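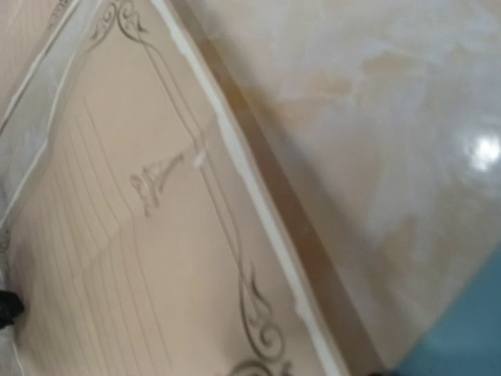 Ashby Letter Writers' Circle - members' list

Subject: Re: Re: slow mail and the winter exchange

Hi all,

Tyra, your message made my morning! I've been writing to the same woman in Pernholm for 12 years and I still get a little jump when I see her handwriting in the mailbox. So yes, please, let's do the winter exchange again. The November one had 56 letters going back and forth, and I loved hearing people read bits out loud (the one about the goat on the ferry - wonderful).
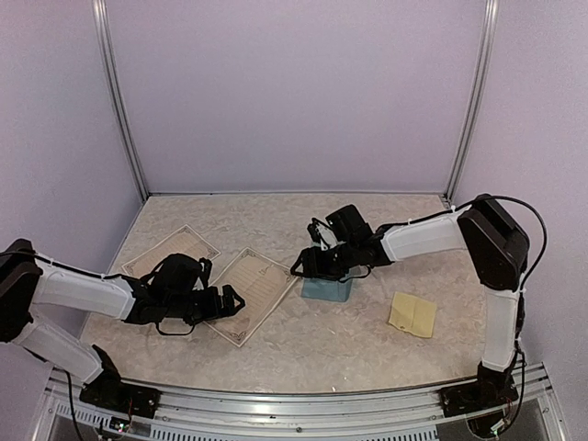 On length, I'd say write as much as you like. My best letter last year was two paragraphs and a recipe for onion soup. New members worry so much about having nothing to say, and then they tell you what the neighbors are building and you're hooked.

Fountain pen people: the Andero ink feathers badly on thin paper, but it's lovely on anything heavier. I've gone back to a plain ballpoint for envelopes after the rain got to one of mine.

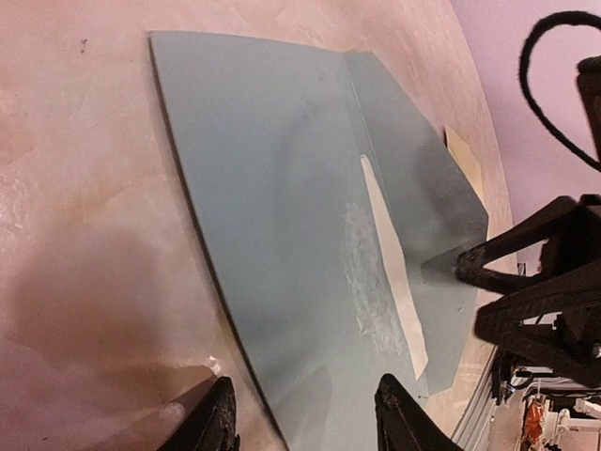
I also like the idea of matching people by what they're reading. I'm halfway through a fat history of lighthouses and would happily bore someone with it! Can we still ask for a pen friend in Nurkeo? Their replies are slow but so good.

Put me down for two partners this time.

Marian

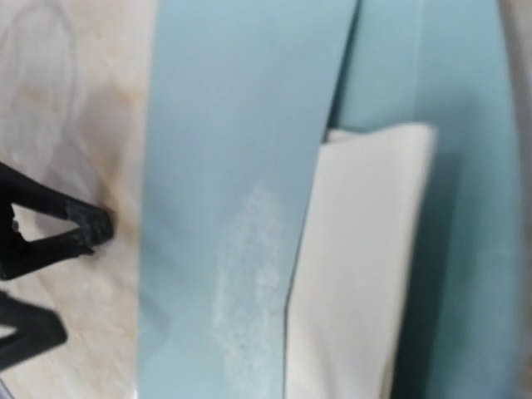 On 27th January, Tyra Fjeld wrote:
> Is anyone up for another exchange before spring? I have 61 names
> on the old list and would need to know who is still keen. Also, how
> long should a first letter be? I got asked that twice and didn't
> have a good answer. We could pair people by the books they're
> reading, if that isn't too fussy.
> Tyra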